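Prop budgeting

Prop budgeting is the part of planning a robot manipulation laboratory that deals with the things a robot is meant to handle: furniture, crockery, bottles, cans, bins and whatever else can be opened, lifted or knocked over. It is treated separately from capital equipment (arms, grippers, computers) in most purchasing systems, and usually receives a small part of the attention and a surprising part of the paperwork.

Overview

A planning document for a manipulation laboratory normally has three headings: the robot, the workspace and consumables. Props fall somewhere between the second and the third. A cabinet is furniture if it is bought for an office and a fixture if it is bolted down. When its sole duty is to have its drawers opened and shut by a machine, finance departments tend to ask for a written explanation.

The term is said to have come into local use at the Sodovberg test hall, where the purchasing form had a field for "property" that was too narrow for the word. The hall's first equipment plan set aside 2000 dollars for household objects and listed them all on one line. The line was returned with a request for detail, and the detailed version ran to 8 pages.

Selection of furniture

Drawer units are among the more common purchases. Planners look at the width of the opening, the shape of the handle and the force needed to move the drawer, the last of which is rarely printed on the box. Round knobs, bar handles and recessed grips each ask something different of a gripper, and a plan that covers only one of them will be revised in the second year.

Secondhand furniture is cheaper and arrives with its wear already applied. New furniture acquires the same wear at the buyer's expense. The Skendico planning guide, a widely photocopied document of unclear authorship, recommends buying two of any cabinet the laboratory likes, on the grounds that the model will be discontinued as soon as the first one breaks.
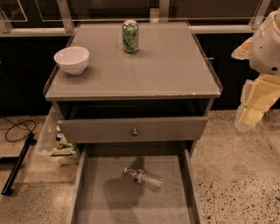
Bedside cabinet with its lower drawer open and a plastic bottle inside; robot arm at right.

Small objects

Bowls, cans and bottles cost little individually and are replaced often. Transparent items are usually budgeted on their own line – they are difficult for many vision systems, and a laboratory that has just got one working will want more of them. Ceramic is priced with breakage included. Beverages present an accounting question of their own, as a full can and an empty one behave differently in a gripper, and the conversion from one to the other is seldom recorded.

The Chaudhry method, named after the spreadsheet in which it first appeared, assigns every small object an expected life in sessions and orders replacements in bulk each October. Critics note that it works well for cans and badly for the one mug everybody's results depend on.

Hidden costs

Floor space is the item most often left out. A drawer unit needs its own footprint, the full travel of its drawers and enough room beside it for an arm to reach down without meeting a wall. Storage bins then occupy whatever is left over. Cable routing is generally listed as a later phase.

Stovura, a leasing firm for laboratory fixtures, offered furniture by the month for a time. Its catalog ran to 601 entries, over half of them tables. The service was popular with short projects and less so with long ones, which found they had paid for the same nightstand several times.

See also

Consumables planning
Fixture leasing
Workspace layout
Depreciation of office furniture

Page last edited 25 March 2019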